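Subject: Re: [kiln-tech] Uneven cone drop, top shelf vs. bottom, front-loading electric

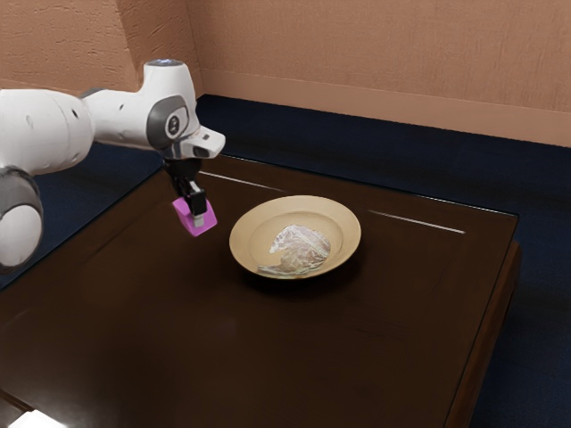
Answers inline, then a longer note on thermocouples, as the same question came up in the April digest and went nowhere.

> We run a front-loading electric at the Ellthorpe studio, three zones,
> one controller, element sets replaced last year. The bottom shelf is
> firing close to a full cone cooler than the top. Witness cones on the
> middle shelf are dead on. The controller shows all three zones within
> a couple of degrees of each other at the end of the firing, so by its
> own account nothing is wrong.

The controller reports what the thermocouples tell it. If zone readings agree and the cones don't, trust the cones. A cone responds to time and temperature at the shelf where the ware is. A thermocouple responds to the temperature at its own tip, and in a front-loader the tip is often close to the back wall and a long way from the front of the bottom shelf.

Before anything else, put cones at the front and back of each shelf for one firing. With one cone per shelf you can't tell a top-to-bottom difference from a front-to-back one that happens to be worse at the bottom. The door side is the usual culprit. Mark the position on each cone pack in pencil or iron wash so they don't get mixed up in unloading.

> Element resistance was measured in April and was in spec. I can't
> find the numbers but they were fine.

Please measure again and write them down. "In spec" covers a wide range on most data plates, and elements age at different rates. What matters here is the bottom set compared with the top set, more than either one compared with the plate. Power off at the disconnect, leads isolated, meter zeroed with the probes touching. At these low resistances the leads of a cheap meter can account for a good part of the reading, so subtract them.

Also measure line voltage under load. Our building at Girard sagged badly whenever the second kiln came on. The bottom zone was already running flat out and could not make up the difference, so it fell behind over the last stretch of the firing. The controller waited for it, the top and middle held, and the result was a long unplanned soak at the top.

> Could it be how we load? Bottom shelf is mostly planters and other
> heavy ware, top is test tiles and small bowls.

Yes, that alone could account for much of it. Heavy ware lags. With a fast final ramp, the air near the thermocouple can reach setpoint while the inside of a thick planter is still climbing, and the cone sitting in its shadow lags too. Try one firing with the load reversed, or with the same kind of ware on every shelf. If the cool shelf moves with the planters, the kiln is fine and the schedule needs changing.

How high is the first shelf off the floor? You didn't say. Ours sat directly on short stubs when we inherited the kiln, and raising it to clear the lowest element row closed a noticeable part of the gap.

> Schedule is 200 F/hr to 1000, 400 to 2000, then 144 to top
> temperature, no hold.

The last ramp is faster than I would use for a mixed load. Slow it down over the last 200 degrees and add a short hold, then lower the peak to compensate or you will overfire the top. Our current glaze schedule ends with a 30 minute hold. I would start shorter than that and let the cones decide. Change one thing per firing. If you change the ramp, the load and an offset together, you will learn very little from the result.

> Is it safe to just put an offset on the bottom thermocouple?

Safe, yes, as long as the offset is small and it is written on the kiln. I would leave it until last. An offset corrects a steady error and is no help with an error that depends on the load. If the planters are the cause, an offset that fixes a planter firing will overfire the bottom shelf the first time someone loads it with tiles. Check the direction of the offset in your manual, too. The two brands we have used define it in opposite senses: on one, a positive number adds to the displayed reading, so the kiln fires cooler.

Now the note on thermocouples.

Type K drifts with use. The drift is gradual and usually reads low, which means the kiln really runs hotter than displayed. If your bottom thermocouple is newer than the top one, the two can agree on the display while the chamber is hotter at the top. That fits your description well. Were all three replaced along with the elements, or only the one that failed?

We keep a firing count for each thermocouple in the log, apart from the kiln's own count. The controller at Girard is at 623 firings. None of the thermocouples is anywhere near that, and the total tells you nothing about their condition.

Insertion depth matters as well. A tip that barely clears the brick reads low. Ours came from the Nestmont supply house with the ceramic sheath slightly shorter than the original, and the installer had seated the block at the same mark as before. Compare all three from inside the chamber with the kiln cold and the power off. They should project the same distance past the brick face.

Last, check polarity and wire type on any extension lead that has been replaced. Plain copper between the block and the controller puts an error into that zone which grows as the electrical compartment warms up – easy to miss on a cold start, when everything reads room temperature as it should.

The order I would work in:

1. Cones front and back, every shelf, normal load
2. Thermocouple age, depth and lead wire
3. Element resistance, bottom set against top set
4. Line voltage under load
5. Same firing with the load reversed
6. Slower final ramp with a short hold
7. Offset, if a steady difference remains

Post the cone results when you have them, including the ones that look normal. The Prunov group had a similar thread on the same chamber size, and their door seal was the cause, so look at the gasket while you are in there – a folded strip of paper shut in the door of the cold kiln should drag evenly all the way around.

--
Girard kiln room
kiln-tech list: plain text only, please trim quotes when replying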